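Notas para la charla -- "El suelo también se ordena"
Corinne Mercado, centro vecinal de Drulstead

Empezar despacio, dejar que la gente se siente. Dar las gracias a Sewwandi Wickramasinghe por la invitación (y por el té, que siempre lo prepara ella y siempre está buenísimo).

Contar lo de mi primer piso en Daltport: 38 metros cuadrados y una cocina donde guardaba los zapatos, las bolsas, la aspiradora y hasta una silla plegada. Yo limpiaba los armarios con muchísimo cariño y el suelo lo iba esquivando. ¡Años así! Preguntar quién ha hecho lo mismo y esperar a que levanten la mano.

Idea principal, decirla sin prisa: antes de comprar cajas, despejar un trozo de suelo. Uno solo, el que más se pisa. Veinte minutos con el reloj de la cocina y, cuando suene, se deja donde esté.

Las baldosas claras. Me lo preguntan en todas las charlas: que si se ve todo, que si son esclavas. Pues sí, se ve todo, y a mí me gustan igual -- recogen la luz de la ventana y alegran una habitación pequeña. Barrer primero, luego agua templada con muy poco jabón, la mopa bien escurrida. Si queda velo, otra pasada solo con agua.

Leer el mensaje de Janaka Gunawardena sobre su pasillo (casi 20 pares de zapatos, avisar de que me dio permiso).

Si sobra tiempo, turno de preguntas. Cerrar con la última diapositiva y dejarla puesta mientras hablamos.

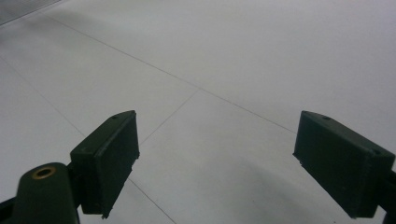
Última diapositiva: baldosas claras, con un buen trozo despejado.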